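Hi all at Willems — this is the October update for the shared workroom at Astilley, a bit longer than the last one because the tables finally happened and I have a lot to tell you about tables.

## Where we've got to

The short version is that the room is open, people are using it, and the biggest chunk of your grant has gone on the thing everybody works at. You'll remember the old setup from your visit: folding tables of different heights pushed together, with a ridge wherever two of them met. Anyone cutting fabric or laying out a big sheet of paper had to pick a side of the ridge and stay there. We'd padded it, taped it and put a cloth over it, and it was still a ridge.

So we replaced the lot with four proper worktables from Hirum, all the same height, all with the same dark gray top. We went back and forth on the color for longer than I'd like to admit. The choices were white, a pale wood finish and the slate, and I was firmly on the side of white (I like a bright room!). The sewing group wanted the slate from the start. Their case was that white thread, white paper and white glue all vanish on a white table, and that most of what they drop is white. I lost, and I'm glad I did.

The tops are matte, so there's very little glare even on the side where the light comes in hard, though you do get a faint, ghostly sort of reflection if something dark is over the surface. They mark a little. There are pale smudges, soft ones, and the gray isn't perfectly even to begin with, so it goes from a bluish slate to something closer to ash depending on where you look.

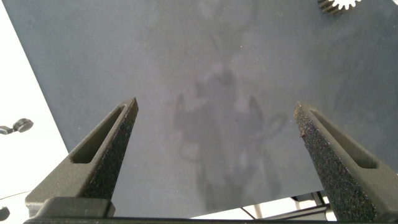

The Sultovstead group wrote in to say they'd had the same kind of top for a while and had stopped worrying about smudges altogether, and that the mistake they made early on was scrubbing. Their advice was a damp cloth, plain water, then a dry cloth straight after, and to leave whatever's left. They also asked whether we'd found that people put tape straight on the surface, and said we should ban it before it became a habit.

We had not banned it. We have now! There's a card on the wall by the sink that says no tape on the tables, and a box of cutting mats underneath for anybody who needs something to stick things to. I've passed on the cloth advice too, and the spray cleaner has gone to live in the kitchen.

## What it cost

The tables came to $2,174 including delivery, which left us a little under what we'd set aside for them. I'd like your okay to put the difference toward two more stools. We have nine at the moment and on a busy evening there are 13 people in the room, so somebody always ends up perched on the windowsill or standing at the end with their elbows out. Two stools won't fix that completely but they'd help, and they're the same model as the others so they'd stack.

Receipts are in the folder I shared last time, in the one marked "furniture." The delivery charge is on a separate sheet from the tables themselves — sorry, that's how Hirum sent it.

## How the room is being used

Saturday mornings are the busiest by a mile. We'd planned them as an open session with no theme, and they've turned into a mending morning more or less on their own. People bring coats with broken zippers, jeans, a lot of tote bags for some reason, and they spread out. That's the bit I'm happiest about. On the old tables you couldn't lay a winter coat flat, and now you can lay it flat and still have space for the person across from you.

The paper and card people come in the evenings. They asked for the tables to be pushed together in a block, the sewers like them apart, and so the tables get moved a lot more than I expected. They're heavy. We've put felt pads on the feet, and they slide fine, but one set of pads has already come off and I need to find a stickier kind.

We did have one slow patch at the start of the month when the heating was out and hardly anyone came. I moved two sessions to the afternoon when it was a bit warmer, and attendance picked up again once the repair was done. The landlord covered it, so there's nothing in the budget for that.

## Still to do

- Stickier felt pads for the table feet
- A second lamp for the far end, which is gloomy after five
- Shelf labels (half done, my handwriting is the holdup)
- Stools, if you say yes

The storage shelves are the one part that's behind. I'd said they'd be up by now, and the uprights are in, but the boards came in the wrong length and had to go back. The new ones are on order and I'm told they'll be here before the next report. Until then the fabric is in crates along the back wall, which works, except that whatever you want is always in the bottom crate.

If you could let me know about the stools in the next couple of weeks I'll add them to the same order as the lamp and save us a delivery charge.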